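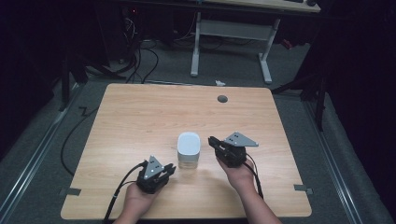

Teaching the Packing Line: Pictures from the Work

My name is Afonso Sampaio and I have worked at Harklow for many years, first at the packing line and now in the small group that prepares the automation. My colleagues in the other building often ask me what we do all day behind the curtains. So I made this page. English is my third language, please forgive me the mistakes.

First, some words about the plan. Harklow fills and packs small containers for other companies. The filling was automated a long time ago, but the handling after it is still done by hand: take the container, stand it correctly, check the lid, put it in its tray. Forty people do this work in two shifts. From May, the first robot cell, delivered by Arancibia, will take over one part of it on the line we call Jetesham, after the street where the old factory was.

A robot does not know how to hold a container with a round lid. It must learn this from people who know it. For this we use hand-held grippers. A person works with one in each hand and does the task at a table, and the movements are recorded. One complete task we call a take. Until 9 April 2021 we recorded 1,256 takes, and 800 of them were accepted for the training. The others had some fault, for example a movement that was too quick, or a container that fell over.

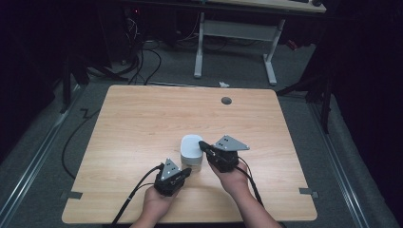

Two grippers and one container, with the right gripper against its side, near the lid.

The work looks easy and it is not. With your fingers you feel when you press too much. With the gripper you have only your eyes and a little resistance in the handle. In my first week I pressed everything like a lemon. Ásdís Vigfúsdóttir, who packed on the night shift for eight years, was much better than me from the first morning. She moves slowly and she does not correct herself in the middle, and the software people at Pravix like this very much. They asked her to write down her method, but she said there is no method, you only have to look at the lid and not at your hands. We wrote that sentence on paper and put it on the wall of the break room.

What changes for us? This is the question I hear the most. I try to answer it only with what I know.

The night shift will become smaller. This was told to everybody in the same meeting, and I think it was right to say it early. Eight people will move to other jobs inside the company. Three of them asked to come to our group and they started their training already. Two want to go to the day shift, which they had wanted for a long time because of their families. For the others it is still discussed, and I understand that they are worried. I would be worried also.

The body is another thing. After a full shift of packing, my wrists hurt so much that I opened the door at home with my elbow. The grippers make you tired too, but in a different place, more in the forearm, and we change persons after every 40 takes. It was not so at the beginning.

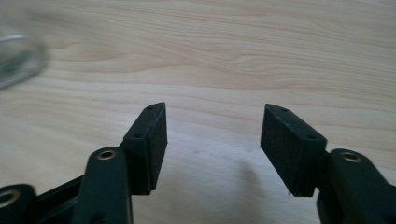
There is also a change that I did not expect, and it concerns how people talk about their work. Before, if you asked a packer what she does, she said "I pack." Now she must explain to an engineer why she turns the container a little before she lets it go, or why she takes it low and not high. Some of these explanations were new for me, and I stood at the same line with these people for years. Ásdís told me she was never asked so many questions in her life. I think she enjoys it, but she is also tired of it on Thursdays, when the call with Pravix is long.

Not everybody likes the project. One older colleague tried the grippers one time, put them back on the table and said he would not teach a machine to take his chair. I did not discuss with him. Taking part is voluntary and the hours are paid the same as on the line.
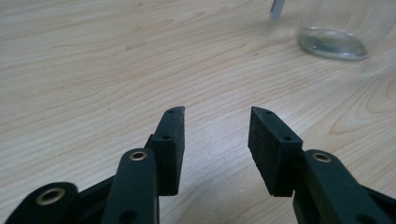
The gripper open over the tabletop, with its two black pads and the brass-colored eyelets in the arms.

The pads are the part we speak about most. We check them at the start of each shift, and if one is worn we change both, so that the two sides hold in the same way. We keep a notebook for this, and everybody writes in it, in four languages at the moment.

I will add more pictures in May, when the cell is running on the Jetesham line. If you work at Harklow and want to try the grippers, come in the morning before ten and ask for me or for Ásdís.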